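I paid for the simulator and I'd do it again

Four months with Trovow, and what I think of the subscription

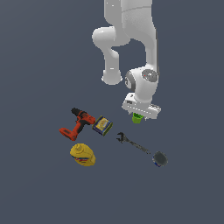
Why I stopped arguing with the price

I was the loud one in our shop about not renting software to pretend to pick things up. We have a real arm. We have a real drawer full of real junk to pick up! Then Tomás Sequeira got me on a trial of Trovow one Tuesday, and I've been paying for a seat ever since, a bit sheepishly.

What you get is a simulated white arm, a set of household things for it to grab, and a scripting window that I'd call fine. My test pile is a drill, a mustard bottle, a wrench, a little tin, a can and a green ridged cup. I like having the drill and the cup in the same mess. They ask completely different things of a gripper, and a lot of the demo packages I tried before this gave me seven versions of a box.

The background is plain gray and I've come to love it. Eluned Voyle thinks it looks unfinished and keeps asking when they'll add a kitchen (Hsueh has a kitchen, she says, and she's right, and it's a pretty one). But when I'm trying to work out why my script went for the cup at a silly angle, I don't want a toaster in the way. I want to see the hand and the cup.

My gripes are about the service. Support took 4 days to answer a plain question about licenses, and the second seat costs the same as the first, so Tomás and I trade logins like teenagers. The manual reads as if two people wrote it without meeting. And contact still feels too kind to me - I don't trust a grasp from the simulator until I've tried it on the bench, and I don't think you should either.

Still, I'd tell a small shop to buy it before they buy a second arm. A bad script here costs me a reset and a sip of coffee. On our bench it costs fingers, the rubber kind, and those are on back order until April.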